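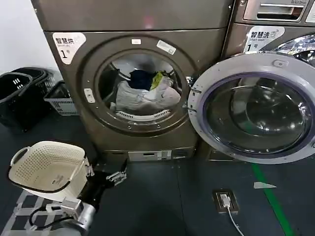

How often does the lint path behind a dryer need cleaning? Every six months for a household that runs four or more loads a week, and once a year for everyone else. The screen is a separate matter and gets cleaned after every load.

I had been treating those two jobs as one job. In September the dry time on a normal load of towels had crept up from 40 minutes to 103, and I blamed the moisture sensor. The sensor was fine. I wiped it with vinegar anyway and the next load ran just as long.

The duct run at my place goes up the wall, makes two elbows, and exits under the eave on the north side. Every elbow adds resistance, and lint settles where the air slows down. Ravindra Singhal, who used to balance ventilation systems for Ridgeway, lent me his manometer and told me to measure before taking anything apart. Static pressure at the dryer outlet was well over the limit printed in my manual. With the duct disconnected, the same cycle gave a normal reading, so the restriction was in the duct.

I used a rotary brush on flexible rods, the kind that chucks into a drill. Notes for anyone doing the same:

Turn the drill clockwise only. The rods are threaded and will unscrew inside the wall if you reverse.

Tape the rod joints. I skipped this on the first pass and spent part of a Saturday fishing for a brush head.

Work from the outside in if you can reach the hood safely. 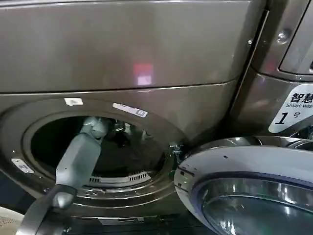
The second elbow held most of the blockage, a felted plug that had narrowed the opening to the width of two fingers. The flap on the exterior hood was also stuck half shut with old paint. I replaced the hood with a plain louvered one and swapped the foil transition hose for semi-rigid aluminum, cut as short as the space allowed.

Towels now finish in 34 minutes. I have logged every load since, with spin speed noted, and the spread is small. A faster spin still saves more time than anything I did to the duct after the plug came out.

Next on the list is the bathroom fan, which shares the same wall and has the same kind of hood.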